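Build diary, Clokwood bench, 19/01/2025 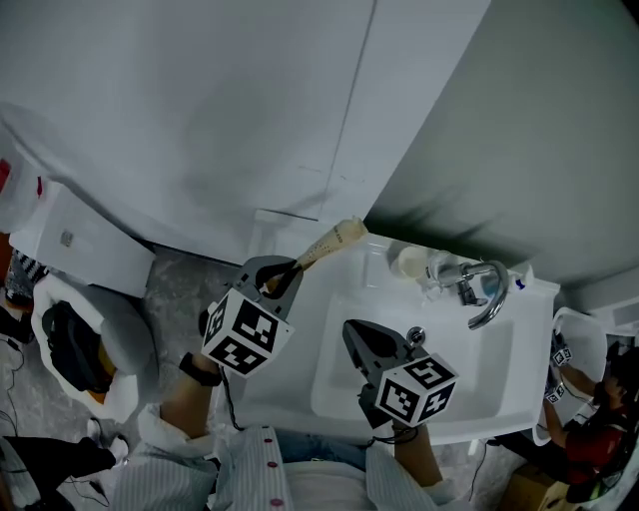

The jaw pads on the left gripper are the version 7 print, and this was their first full session away from the bench. Version 6 had a flat inner face and let tapered objects creep towards the narrow end. The new curve is deeper and the material slightly softer. For a test piece I wanted something awkward, and the tall beige bottle with the cream cap is a fair choice: tapered, so the jaws never meet two parallel sides. Held on the diagonal with the cap pointing at the back of the vanity, it puts most of the load on the lower edge of the pad. That edge is where I expect wear, and I shall put it under the magnifier before the next session.

Marker cubes next. The white ones are still the December batch, printed at Tabrizi and labelled by me on the kitchen table. The tracking software (Astia, our own, no relation to anything useful) logged 1047 poses for the left cube before I stopped it. It lost the right one 19 times. I had been blaming glare from the basin, but the dropouts line up with wrist angle. With the jaws pointing down into the bowl the cube turns over with them, and the solver has to make do with whichever faces are left to it. Options are to move the mount back along the body or to tilt it. Tilting is one new part. Moving it means redoing the cable exit as well, so tilting it is.

Cables. The black lead from each gripper still hangs free past the forearm, and every reach across the sink drags it along the rim. The wristband on the left arm would take a clip if I printed one with a wide enough foot. Must measure the strap first. Last time I guessed and made 2 that fitted nothing.

Gronder board: firmware reflashed, trigger reading now zeroes properly on start-up. The closing end of the travel is still non-linear. I fitted a curve to it and the residual is small enough to leave alone. The proper cure is a better sensor, and I have not priced one.

To do:
Tilted cube mount, right side first.
Clip for the wristband.
Longer screws for the trigger housing, as the present ones bite on three threads at best.
Write down the pad print settings. Version 6 was never recorded and I had to work it out again from the slicer file.

Packed up late. Battery on charge, logs copied to the workshop drive.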